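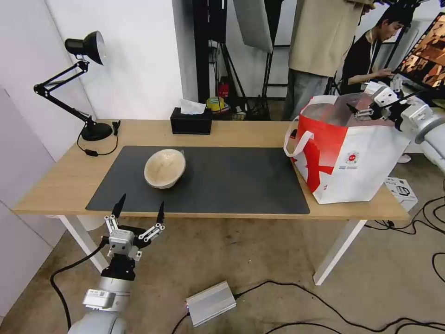 Speckled bowl on the desk mat.

From: Asnakech Yilma
To: home-storage list
Date: 15 April 2020
Subject: Re: Shelf depth for a linen closet

Lenuța Pîrvu wrote:

> The linen closet at the top of the stairs has four fixed shelves, each
> 29 inches deep. Towels at the back never come out. I have two quotes.
> One is to cut the shelves down to 16 inches and hang racks on the
> door. The other is to leave them alone and fit Lundard pull-out trays,
> two per shelf. The trays come to $194 a pair before hardware, so four
> shelves is well past what I planned. Has anyone done either one? Also,
> does the door need to come off its stops for the trays?

Lenuța,

I did the trays in October, in a closet one inch shallower than yours. Some notes.

Clearance. Measure the opening between the door stops, then again between the hinge side and the opposite stop with the door open as far as it goes. Use the smaller number. In my case the door only opened to 90 degrees and its thickness took up part of the opening. I packed out the runners on the hinge side with a strip of 1x2. The stops stayed on.

Load. Folded bath towels are heavier than they look. My full tray weighed 31 pounds on the bathroom scale. Check the rating on the runners as well as the one on the tray. The two were different on mine.

Fixing. Your shelves are fixed, so the runners can screw straight down into them if they are at least 3/4 inch thick. If they are thinner, use the side-mount kind and find the studs. I would not trust drywall anchors with a tray fully extended.

Cost. You don't need all four shelves done. I put trays on the two between knee and chest height. The top shelf holds spare blankets in zip bags, and the bottom one is open for the vacuum. That cuts your figure in half.

On the door racks: with shelves at 16 inches you would have room for them, but you would lose close to half the shelf area for good. Trays can be unscrewed later.

One thing I would change is the order of work. I fitted the runners first and painted afterward, and got paint in two of the bearings. Empty the closet, fill and paint, wait two days, then fit.

Could you post the width of the opening and the shelf thickness? I still have my cut list and can adjust it. I have not used the Murnmont version of the trays – if anyone on the list has, I would like to know whether the front lip is high enough to hold pillowcases.

Asnakech

Contact the list owner | © Tsegaye Home Lists | Back to top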